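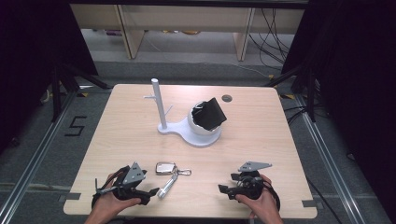

Keys on the table, key stand behind them.

I have lost my keys twice this month, and both times three different people told me to buy a key stand. My sister-in-law owns one. The office got one in April. The catalogs are full of them, little white posts with pegs and a cup on the side, and the promise is always the same: give your keys a home and you'll never hunt for them again.

I don't buy it. I did buy the stand, though, a Tirnham, for $36, and I've lived with it long enough to complain.

A post with two pegs holds two sets of keys. There are four drivers in my house. By Saturday the pegs were taken and the other keys were lying on the table next to the thing, exactly where they used to lie before I spent any money. The cup filled up faster. Mine has held a glasses cloth, a dead battery, a parking stub and 45 cents, and I couldn't tell you when any of it went in.

Then there's the key fob. Old keys were flat and light and would hang on a bent nail. A modern fob is a lump, and with a ring and clasp attached it swings and knocks against its neighbor until one of them drops. I put mine down flat now. It's quicker.

People who sell organizers like to talk about habits. Hakim Latuheru, who writes the storage column I argue with every week, says 18 days of practice will do it. Maybe so. But if I can train myself for 18 days to walk to a peg, I can train myself to walk to a corner of the table, and the corner is free.

He also recommends the Lundgren wall unit at $140. It has more pegs and a shelf for mail. I know what my family would do with a shelf for mail.

My father kept his keys in his left pants pocket until he went to bed, and then in his left shoe. I've started trying the shoe.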